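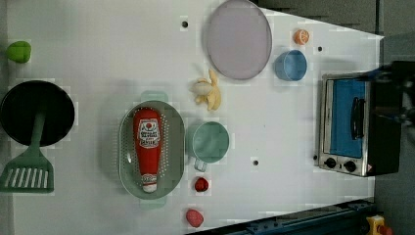

Figure 1. Work table with the toy kitchen set, toaster oven and robot arm.

Teaching Kitchen Tasks by Remote Control
Project report, Lodia student robotics course
Feb 16, 2020

1. Purpose

The project examined whether a robot arm can learn simple kitchen tasks from examples given by a person. The operator drives the arm from a hand controller, and the Fluklow software stores the arm's joint positions, the gripper state and the camera images. The stored runs are then used to train a control program.

2. Setup

The arm works at one side of a white table. The objects are toy food and small kitchen items, among them a colander, a slotted spatula, a round black pan, two cups and a plate. In the layout of Figure 1 the ketchup bottle lies in the colander. The toaster oven remained on the table in every layout, including those in which no task made use of it.

3. Method

Six tasks were chosen in November. Each began with a spoken instruction, such as "move the banana to the plate." Operators practiced for 21 minutes before their first recorded run. A run was kept if the task was finished and the arm did not strike the table. Objects were moved to new positions between runs, following the Arkmont layout sheets.

4. Results

The team recorded 3,043 runs, of which over 27 percent were rejected. Most rejected runs came from the two tasks that involved the spatula. Its narrow handle was difficult to grip when it rested on the rim of the pan, and operators often approached it at too steep an angle. Runs with the cups were shorter and more alike from one operator to the next.

5. Remaining work

The trained program has not yet been tested on layouts outside the recorded set. Testing will take place in the Bhatia laboratory under the same lighting. The rejected runs have been retained in a separate folder and may be used to study operator error.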